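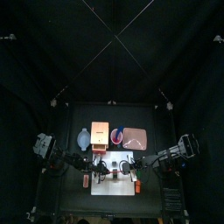 Table and Enclosure Check, with comments

Site: Burenside, back bench
Checked by: Angelica Salazar
Date: 03/02/2021
Form: 37
Copies to: Arnel Mangubat, Edgardo Pangilinan

Hi all, same form as last time, and same deal – OK means OK, "watch" means I want to look again next round, and "fix" means please do it before the next session. I've typed my comments under each line because Arnel says he can't read my handwriting (fair!).

Overhead and fabric

1. Black fabric walls hang clear of the table. OK.
I walked all the way around and tugged at the bottom hem on each side. It stays put. The tag from Flisby is still sewn in at the back and I'd like it left there, please, as it has the washing instructions on it.

2. Ceiling fabric. Watch.
Dusty on top. I ran a finger over it and regretted it. Reynaldo, can you bring the brush vacuum over from Skirnine when you come? The long nozzle too, if it still exists.

3. Crossed cables under the ceiling. OK.
Both nice and taut, and the X is where it should be. I know I go on about these every round, but please don't hang anything from them. Not even a pair of gloves, not even for a minute.

4. Lights, left and right. OK.
Both white lights point in toward the table. I wiggled the right one in its clip and it held. If you bump either one, turn it back in before you go on, or the next person spends half the morning wondering why everything looks off. Spare is in the Galang cabinet, second shelf, behind the tape.

5. Brackets and clips along the far edge. OK.
Two white brackets at the rear corners, and the small white clip in the middle. I pressed each one with a thumb and there was no play in them. The gray corner piece at the right rear is fine too – I'd had a note from December to look at that one, so consider it closed.

Table top

6. Surface and border. OK.
Wiped the dark top and checked the lighter border for anything that would catch a sleeve. One thing to remember is that small dark stuff disappears on this surface. If you think you've lost a piece, feel for it with your palm flat before you start crawling around on the floor. Ask me how I know.

7. Back row of household things. Watch.
I'm happy with what's there: the light blue container, the little wooden cabinet, the pink-rimmed cup, the pinkish tray on the right. What I'd like is for the row to stay a row. Keep it behind the board and don't let the cup drift forward, since it's the one most likely to get knocked with something leaning up out of it.

8. Cabinet drawer. Watch.
The red drawer was partway out. That's OK during a session, but push it in when you're done for the day. It faces the working side and I can see somebody snagging a cuff on it. Edgardo asked whether we should tape it shut, and I'd say no, we'd only be peeling tape off all week.

9. Cup. OK.
No cracks that I could find in the rim. I ran a cloth around it and nothing caught.

10. Pinkish tray. OK.
Corners are rounded, no chips. It does like to slide when you wipe under it, so hold it with your other hand.

Board and blocks

11. Board lies flat and sits square. OK.
Pushed down on all the corners, no rocking. Shota Nomura wanted to know about the faint creases on the white part. I went over them with a fingernail and they don't lift, so I'm leaving them alone. Tell me if you feel an edge coming up.

12. Blocks standing on the board. OK.
Three dark green ones in a loose row, with the biggest on the right. Leave a bit of white showing between them so you can pick one up without tipping its neighbor. The yellow-green patch on the left block and the red patch on the middle one should both stay on, so please go easy with the cleaner – damp cloth, no scrubbing.

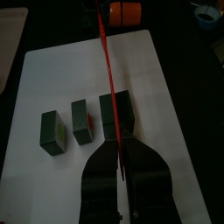

13. Thin red rod. Watch.
It's easy to forget about when you reach in. Check where it is before you lean over the board, and when you pack up, put it away first, ahead of the blocks. I'd rather not find it with my elbow again.

Wrap-up items

14. Floor under the bench. Fix.
Somebody's extension cord is looped around the front leg. I unplugged it and coiled it up, but it needs a hook. Arnel, you have hooks!

15. Next check.
Reynaldo has the form after me. Call me if the cabinet key isn't in the Galang drawer, I may have it in my coat.

Signed, Angelica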